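从两条手臂到一个规划器:和 Devimness 软件组聊双臂协调

06/04/2018

Devimness 做的是双臂操作软件。他们不造手臂,也不造夹爪,写的是手臂背后那一层:看见什么、往哪儿走、什么时候停、出了岔子怎么退回来。我们和负责规划器的工程师聊了一个下午,原定一小时,后来白板写满了两遍。受访者希望以小组的身份发言,下文不列姓名。

问到双臂系统难在哪里,对方几乎没有停顿:“时间。大家一开始都以为难的是空间,怕两条手臂打架。空间上的碰撞其实有很成熟的办法,采样、优化,选一个就能跑。可是两条手臂要一起抬一件东西,左边晚到几十毫秒,物体就歪了,力传感器马上报警。”

他们最早的版本是给每条手臂各配一个规划器,算完以后再用一个调度程序把两条轨迹对齐。这个做法在仿真里跑得很漂亮,上了真机就露馅。“调度程序只能让快的那条等慢的那条。等的时候手臂悬在半空,控制器还在做微小的修正,等到真正起步,起点已经和规划时不一样了。我们当时花了很多力气去补这个差值,补丁越打越多,最后自己都看不懂那段代码。”

后来他们把两条手臂合成一个系统来规划,十几个关节放进同一个状态空间里。维度一上去,计算量自然跟着涨。对方说到这儿明显兴奋起来,起身去画图:“我们发现大部分时间根本不需要在全空间里搜!手臂各自靠近物体的那一段,耦合很弱,可以分开算;只有接触前后那一小段必须一起算。所以规划器会先判断当前处在哪个阶段,再决定用哪种算法。这个判断写得好不好,差别大得惊人。”

这套规划器在内部叫 Zoltenitz。名字没有什么讲究,据说是某次开会时白板上留下的一个词,没人擦,后来就成了仓库的名字。现在 Zoltenitz 的回归测试里一共有 2698 个场景,每次合并代码都要全部跑一遍。

“场景多不稀奇,随机生成要多少有多少。我们这些场景里有 153 个是从真机失败记录里原样搬过来的,关节角、点云、时间戳都在。这一小部分最值钱。”对方说,有一阵子他们很得意,随机场景的通过率一路往上走,真机上的表现却纹丝不动。直到把失败记录做成测试,两边的曲线才开始一起变化。“那种感觉真好,改一行代码,在电脑上就知道明天机器会不会骂你。”

话题转到感知。软件组和感知组坐在同一间屋子里,接口文件却改了很多次。最初感知模块给规划器的是一个确定的位姿,一个物体一个答案。规划器拿到以后深信不疑,结果遇到半透明的东西就容易出问题。

“深度相机碰上透光的塑料,读数会飘。有些点落在外壁上,有些穿过去落在里面的东西上,还有些干脆没有。以前感知模块会硬给一个平均值,那个平均值往往正好在两者之间,哪个都不是。”现在的接口允许感知模块回答“我不确定”,并且说明在哪个方向上不确定。规划器收到以后,会优先从把握大的方向靠近,到了近处再重新看一次。

我们问,重新看一次会不会拖慢节奏。回答很干脆:会,但是值得。“抓错一次要花的时间,够看好多次了。而且第二次看的时候手臂已经在近处,视角好,需要处理的区域也小,算得很快。我们把这一步叫‘犹豫’,日志里就写犹豫,英文也懒得翻。来参观的人看见日志都笑。”

为了测这类情况,他们在实验台上常用的就是各种塑料容器。大的、厚壁的、磨砂的,里面再放一件东西,让系统分清楚哪条边属于容器,哪条边属于里面的物体。 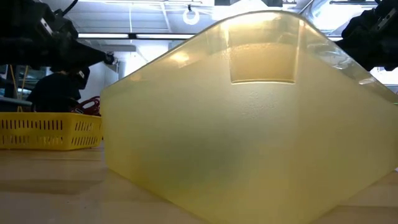 两只夹爪停在半透明塑料箱的箱沿上方,隔着箱壁能看到里面的琥珀色块状物。

谈到这种任务,对方讲得最细。箱沿是一条很长的曲线,理论上任何一处都可以抓,但两只夹爪必须选一对互相配合的位置:连线离重心不能太远,手腕不能转到极限,放下的时候还要留出退出的空间。“早先我们先选左手的抓取点,再给右手配一个,左手挑走了最舒服的位置,右手只好别着劲儿去够。后来改成成对打分,一次评估两个点,哪怕单看左手那个点不算最好。”打分函数是用 C++ 写的,外面包了一层 Python,方便做实验的人随手改权重。

说到工具,就不能不提 Sundqvist,软件组自己写的回放器。它能把任意一次运行的关节数据、相机画面和规划器内部状态放在同一条时间轴上,拖到哪一刻就看哪一刻。规划器当时考虑过、又放弃了的轨迹,也会用淡色画出来。“我最喜欢的就是这些淡色的线!你能看到它差一点就选了一条更好的路,因为某个阈值卡掉了。以前查这种问题要翻一上午文本日志,有了回放器,经常喝口水的工夫就找到了。”

Sundqvist 一开始只是为了调试写的小脚本,界面简陋,快捷键也不统一。如今连感知组都天天开着它,还提了一长串需求。排在最前面的是并排比较:同一个场景,用 2 个不同版本的规划器各跑一遍,逐帧对照。这个功能已经能用,只是两边的时间轴在暂停以后偶尔会错开,对方承认还没找到原因。

控制层的改动相对保守。规划器输出的轨迹交给一个叫 Nodisetti 的中间层,由它插值、限速、监控受力,再发给手臂。它的原则是宁可停下,也不猜。只要两条手臂的实际位置和计划偏差超过允许范围,它就让双方沿着同一条时间轴一起减速,保证停下来的时候相对姿态不变。“一起停比一起走还难写。走的时候你有计划,停的时候没有,你得在一个控制周期里现编一个计划出来。”

我们好奇他们怎么看待端到端学习的方法。对方并不排斥,说组里就有人在试,用学习到的模型给抓取点排序,替掉一部分手写的打分规则。“排序这件事很适合学,错了也只是顺序不好,后面还有碰撞检查兜底。让它直接输出双臂轨迹,我们目前还不敢,主要是出了问题没有办法像看淡色线那样去看它当时在想什么。要是哪天能看了,我第一个换。”

接下来的计划,软件组列了不少:规划器要支持在运动途中更换目标,回放器要能直接把一段失败剪出来存成测试场景,感知接口还要再改一版,把容器和容器里的物体作为有从属关系的两样东西来表达。最后这一项对方已经动手了,分支建好,接口草稿写了大概 2 页,正等着感知组提意见。

临走前我们又看了一眼屏幕,回归测试正在跑,进度条刚过一半。对方盯着看了一会儿,说有一个旧场景今天变快了,得先弄明白为什么,然后就坐回去打开了回放器。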